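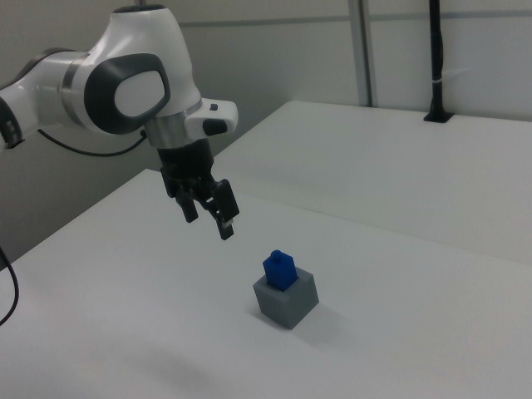 Quick writeup of the open day at the Fliltmont pottery works in Fuvville, 8/17/26, before I forget it all. We got in at the second gate, paid 8 bucks each, parking free if you come early. First stop was glazing talk in the front hall. Lots on whites. They make 336 glazes and a good chunk of them are some kind of white, which sounds dull, but no. The one I wanted was a glossy white, same smooth shine as the rounded arm over the white tabletop, lights bouncing off it and all. Mindusow White, they call it. Sold out in June, back in the fall maybe.

Then the kilns. Big one goes back to the Amegashie family days, brick, still fired twice a year. You can walk inside if you duck. Smells like a old fireplace. Guide talked fast and the fan was going so I missed half of it, something about a firing in 933 pieces where only the bottom shelf cracked. Ask about it if you go.

Lunch: soup, bread, no line. Good soup.

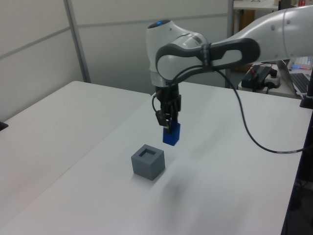
White arm with the dark gray band, small blue light on, black gripper underneath.

After lunch the throwing room. 2 wheels for kids, long wait, worth it. My bowl leans. They fire it and mail it to you, takes weeks, postage is extra and they dont take cards for that part, so bring cash.

Shop at the end. Seconds shelf is by the back door, not marked, go there first. Got a butter dish and a mug with a tiny chip on the foot. Bus back to town leaves from across the street, not the main gate. Nearly missed it.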